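Week 3: Pattern on walls and floors. Notes to go with the talk

Bring the swatch envelope from last week. The reading is the Sturby trade booklet and the two short chapters in the course pack. Read the booklet with a pencil in hand, as it's a sales document with footnotes.

## Where we got to

Last week was about colour, and we ended with a list of things that people in the trade say about colour and can't back up. Pattern is worse. With colour you can at least measure the paint. With pattern, most of the advice you'll meet in shops and magazines is a mix of habit, taste and somebody's stock list. I'm not saying the advice is useless. Some of it is quite good. I'm saying you should know which parts have anything under them.

A few words first, so that we mean the same things in tutorials.

**Motif.** The thing that gets repeated: a star, a spot, a stem with a flower on it.

**Repeat.** The distance before the whole arrangement starts again. It's usually given for the vertical, and people forget to ask about the horizontal.

**Ground.** Whatever the motif sits on. A plain white ground is still a choice, and it changes how dark the motif seems.

**Scale.** The size of the motif against the size of the surface it covers. Catalogues use the word for the size of the motif alone, which is no help. A spot as wide as your palm is small on a hotel wall and huge on a splashback.

**Patchwork.** A surface made of different tiles or blocks, each with its own pattern, held together by a shared grid or a shared set of colours. In a printed patchwork there are no separate tiles at all, and the "grid" is just part of the drawing. The repeat still exists, but you may have to hunt for it.

## Claim 1: small rooms need small patterns

You'll hear this one everywhere. The Sturby booklet gives it a whole page and says that large motifs "close in" a room. It gives no source. The Rendska catalogue says the opposite, that a large motif makes a small room feel bigger, and gives no source either. Each company happens to sell a lot of the kind it recommends.

What would it take to test the claim? You'd need the same room, or copies of it, with the same light and furniture, papered in motifs of different sizes but with the same colours and the same amount of ink on the ground. Then you'd ask people to judge the size of the room, and you'd have to ask in a way that didn't tip them off. It can be done. The student survey in the course pack didn't do it. That survey showed photographs of finished rooms to 193 people and asked which looked "more spacious". The rooms with small patterns scored higher. They also had bigger windows. Go and look at the plates again if you missed that.

So my position for this course is that we don't know. If a client asks, you can say that opinions differ and then pin up a full-width sample, which will settle it for that client and that room.

## Claim 2: don't mix geometric and floral

This is where I expect an argument in the tutorial, so let me set out the usual case as fairly as I can.

The rule says that geometric patterns (stars, lozenges, dots, stripes) and floral ones (anything with stems and leaves) pull in different directions. Geometric patterns are read along straight lines and corners. Florals wander. Put them next to each other, the rule says, and the eye has nowhere to settle.

The trouble is how much has to be left out to make the rule work. Carpets all over the world have flowers in the field and hard geometry in the border. Tiled rooms are full of both, sometimes on one tile. Quilts do it all the time. When you raise these, the answer tends to be that they are "traditional" and so don't count, and a rule that gets rid of its counter-examples by giving them a nickname isn't much of a rule.

A more modest version might hold up. It says that two busy patterns can share a space if something keeps them apart, and the usual candidates are colour, scale and plane. By plane I mean that one goes on the upright surfaces and the other on the flat ones. Think of a grey-and-white tile patchwork on the walls, dark stars and dotted circles and wavy stripes all in the one family, over a pale pink floor printed with tulips. Colour and plane are both doing work there. Whether you like the result is a separate question, and I'd ask you to keep it separate in your essays.
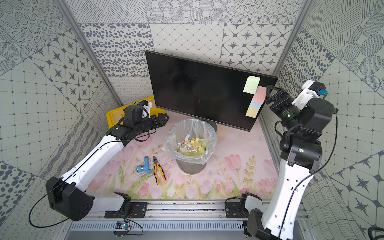

Kausar Siddiqui objected to this section when I gave it last year, and her objection was that the modest version can't fail. If two patterns look fine together, we say that colour or plane kept them apart. If they look bad, we say they weren't kept apart enough. She wanted to know what a clear miss would look like, and she wanted me to say so before anyone looked at the samples.

I think she was right, and I've changed the exercise because of it. You'll now write down your guess first, seal it, and only then put the swatches together. If your guesses come out no better than chance, we'll have learned something, even if it's a bit embarrassing for the person who wrote this handout.

I'd add one worry of my own. "Busy" is carrying a lot of weight in all this and I haven't defined it. Shagufta Arain suggested counting the edges in a fixed square of the pattern. It's a decent start, but a fine crosshatch then comes out busier than a few big black stars, and most people looking at the two say the reverse. Contrast has to come in somewhere. I don't have a formula and I don't trust the ones I've seen.

## Claim 3: busy floors hide dirt

Partly true, and true for a dull reason. A mark is easy to see when it differs from what's near it. A mid-tone floor with small irregular motifs has a lot of near-matches for crumbs and scuffs, so they get lost. But a pale ground with widely spaced flowers gives you long stretches of pale ground, and a dark scuff sits there as plainly as it would on a plain sheet. The Rendska catalogue files every one of its printed vinyls under "forgiving", including several that are mostly cream.

Note too that hiding dirt and staying clean are different things. A floor that hides dirt gets washed less often. Some of you will think that's a benefit.

## Claim 4: pattern raises the value of a property

The Nirnetti sales sheet says a "feature wall" can add up to 15 per cent to the price of a flat. I wrote and asked for the figures. What came back was a second sales sheet. Please don't quote this number in your essays unless you are quoting it to knock it down.

There's a real question buried in there. Homes with patterned walls may sell for more because the owners had money to spend, and spent it on the kitchen as well. They may sell for less because buyers see a wall they'll have to strip. You'd need sale records matched for size, street and condition, and I haven't come across any set that records wallpaper.

## How to look at a patterned surface

For the swatch exercise, and for the site visit to Soriano on Saturday, work in this order.

1. Find the repeat before you do anything else. Pick one odd motif and look for its twin, across and down.
2. Check whether the pattern has a right way up. Stars and spots often don't. Flowers on stems nearly always do, and that matters on a floor, where people come in from different sides.
3. Look at the joins. A printed patchwork is kinder to a bad join than a stripe is, though corners still give it away.
4. Step back until the motifs blur and note what colour the surface turns into. Fine grey on white goes to a flat pale grey sooner than people expect.
5. Write down whether you like it. Do this last.

I put liking at the end on purpose. If you start with it, you'll spend the next four steps finding reasons for it. I do this myself, and I've been at it for years.

The old warehouse at Soriano has three rooms open to us. The back one has the painted tiles and poor light, so take a torch. You may photograph everything except the office. Wear shoes you don't mind getting dusty, and please don't lean on the tiled wall near the stairs.

## What to hand in

Two pages, due in the tutorial after the visit. Choose one claim from this handout, or one of your own from a catalogue or a magazine, and answer these:

- Who makes the claim, and do they sell anything that depends on it?
- What exactly would you see if it were true? What would you see if it were false?
- Is there any evidence at all, and does it match the claim as worded?
- What weaker claim could you defend?

The last one is where most of the marks are. It's easy to sneer at a paint shop. Writing a careful sentence that's still worth saying to a client takes longer, and past essays have tended to run out of room just as they reach it.

You don't need to agree with me about any of this. Last year's best essay defended the small-room rule — the writer had papered a model at her kitchen table in three different scales and asked her relatives to guess the size of the room. The numbers were too small to prove much, and she said so on the first page.

## Loose ends for the tutorial

- Several people asked about pattern and headaches. Fine, strong stripes do seem to bother some people, and there's proper research on that in the vision journals. It doesn't follow that all bold pattern is bad for you. We'll do this in the lighting week, with flicker.
- The term "timeless" is banned from essays unless you can say what it rules out.
- If your swatch envelope is missing the diagonal lattice, swap with someone. The print shop ran short.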